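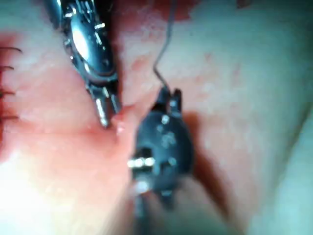

*Jaws, a dark thread end, and a row of stitches over on the left.*

## Stitching, Close Up

I've looked at plenty of practice suturing galleries and I trust very few of them. They show the finished line, in good light, with the knots all lying down like they were told to. You scroll, you admire, and you come away knowing that a person somewhere once tied a nice row. What the row is good for is another matter.

This page is for the people in the Mastlow evening group, and for anyone who keeps writing to ask what the work looks like up close. Click through at your own speed. The notes are mine, and Agnes Lindsay has already told me she disagrees with half of them.

### On holding the end

Everybody wants to talk about the needle. Most of the trouble I see in July, when the new people join, is with the tail of the thread. They hold it too far back, or they let go of it to fix something else and then spend a minute hunting for it against the tissue. The upper picture has the grip I try to teach: the end of the thread in the tips of the jaws, and the rest of it left to make its own easy curve. Jarosław Gajewski teaches a tighter thread at this point and gets good knots out of it, so I can't claim mine is the only way. I've just never seen a beginner improve by pulling harder.

The other thing worth a look is how close the second pair of jaws comes to the surface. The handbook says to keep the tips "clear of the field" when they aren't in use. Clear by how much? I've asked. Lutz Sauerland wrote that chapter and his answer was "enough," and he seemed to think that settled it.

Dark thread on pale pink tissue is easy on the eyes, by the way. I'd like to see how many of us are still so neat when the background is less polite.

### On evenly spaced rows 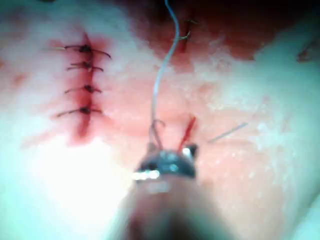
Spacing is the first thing visitors praise and the last thing I'd grade on. You can learn to space stitches with a ruler and a free afternoon, and it tells me very little about whether each knot was set with the same tension. The incision on the left has four interrupted stitches, fairly evenly spaced, and I'd expect the usual compliments. Look at the tails first. The top stitch is the widest of the lot, the second is short and compact, and the lowest has a longer tail on its left side that angles down. I wouldn't mark any of that as a fault from a picture. I'd ask whoever tied them whether the difference was a choice, and I'd watch their face while they answered.

The little curved needle on its pale bluish-white thread is the part I'd show a newcomer. Follow that thread up from the needle, through the bends, all the way to the top, and you get a fair idea of how much slack a person has to keep track of while thinking about something else.

### Things I get asked

**"Is a row like that good?"**
Good for what? As a row of knots over a line, it's tidy. As proof that the person who tied it could do the same thing on a different day with a cold and a bad chair, it's one row. Edvin Hellström wants us to keep a scorecard with 20 boxes on it. I've filled in his trial version twice and gave the same practice line two different totals, so either I'm a poor judge or the boxes are. He says it's me. Could be.

**"How long should the tails be?"**
Long enough that the knot isn't living on the edge, short enough that they don't wander into the next stitch. I know there are charts. The Sobczak chart gives 8 millimeters for practice work, and when I asked where the figure came from I was pointed to an older Sobczak chart, which also said 8. We use it anyway — a made-up rule that everyone follows beats six private ones when you're trying to compare work across a room.

**"Which pads do you recommend?"**
I don't. The group has bought from Saltik and from Zivside, and both sets of leaflets say "lifelike," a word I'd be glad to see retired. Saltik held up to being reused on a second evening. Zivside tore at the corners for two of our people and was perfectly fine for everyone else. If you're buying with your own money, buy one and ruin it before you order a box. Waldemar Laskowska ordered 10 on the strength of the leaflet and is still giving them away.

**"Is the close-up view cheating?"**
It does flatter and punish in odd ways. A small knot looks like a boulder. A slight slant looks like a disaster. Then again, blur hides plenty, and the second incision at the top of the lower picture could be anybody's best or worst work: one dark stitch, small tails, out of focus. I'd refuse to grade it and I'd be suspicious of anyone who offered.

**"Can I send in my own?"**
Yes, please do, with a few conditions. Send the row before you've trimmed it as well as after. Don't pick your favorite stitch and crop the neighbors out (we can tell, mostly). If you redid one, say which. Last year's call brought in 74 entries and I put up very few of them, chiefly on account of cropping.

### Before you write to me

I've been told this page is unfriendly to beginners. I don't mean it to be. Beginners are usually the only ones who'll tell me straight out that they lost the thread, dropped the needle or tied the second throw the same way as the first. It's the people two years in who send me a perfect row and no notes.

Agnes's reply, which is longer than this page and kinder, goes up when she's finished with it. Comments by email reach me faster than the form, and the group meets on Thursday at 7 p.m., side door.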